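Teaching a Bin-Picking Arm by Remote Control
Student project report, Greenwood lab course
6 Nov 2020

1. What we set out to do

The goal of our project was to collect enough hand-driven picks to train a small grasping policy, and to find out how much the way of driving the arm matters. We had read that policies learned from people copy people's bad habits as well, and we wanted to see that in our own data. All picks were made from one gray bin clamped to a table, with a mixed set of small objects.

We compared two ways of showing the robot what to do. In the first, the operator pushes the arm by hand while it is in its free-moving mode. In the second, the operator sits at a desk and drives it with a handheld controller, watching only the camera view. We used the Stindel software to record both.

2. Recording the picks

Each operator had a short practice period before anything was kept. A pick started with the arm parked over the right side of the bin and ended when the operator pressed the save button. If the object slipped, the operator could try again in the same recording. We kept these, because a second try is also something worth learning.

Hand guiding was quick to learn but gave us trouble straight away. The operator's arm and sleeve got into the camera view in most of the recordings, and the policy could have learned to look for a hand. We stopped after 200 picks and did the rest by remote control, 643 in all.

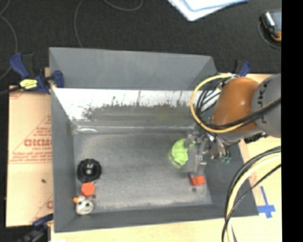
Driving from the desk is slower. The hardest part is depth. From one fixed view it is difficult to tell how far the fingers are above the floor of the bin, and new operators tend to stop too high, close on nothing, and go down again in small steps. The shiny back wall did not help, as reflections there moved whenever the arm did.

Soft, crumpled things were easier than we expected. They could be pinched almost anywhere. Round things rolled away if one finger touched first, and objects close to a wall had to be dragged toward the middle before they could be gripped at all. We had not planned for dragging, but it shows up often enough in the recordings that we gave it its own label – "move, then pick".

3. Cleaning the data

We removed 17 recordings in which the arm hit its force limit and stopped. Long pauses at the start were trimmed with a Grokitz script. We left pauses in the middle alone. In hindsight this was a mistake, as the trained policy also likes to hover over an object before going down.

4. What we would change

A second camera, low and to the side, would fix most of the depth problem. We would also have all 3 operators work in shorter turns, since their driving got rougher toward the end of a long session. The hand-guided picks are stored separately and have not been used for training so far.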